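4.2 Polaridade e solubilidade 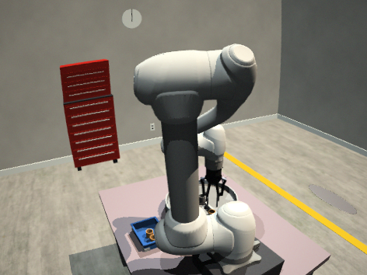 A regra de que semelhante dissolve semelhante sobrevive em todos os manuais, talvez por caber numa linha. O iodo, apolar, dissolve-se de bom grado em hexano e com manifesta má vontade em água, e até aí a regra porta-se bem. O etanol, que tem um pé em cada campo, mistura-se com ambos e estraga a tabela.

Yau e Su propuseram substituir a máxima por 2 parâmetros, um para a dispersão e outro para as ligações de hidrogénio. Aplicado aos 1663 pares soluto-solvente da coleção Nornwood, o modelo falha sobretudo nos ácidos carboxílicos, que insistem em formar dímeros sem consultar os autores (Figura 2).

Figura 2. Solubilidade prevista e medida, coleção Nornwood.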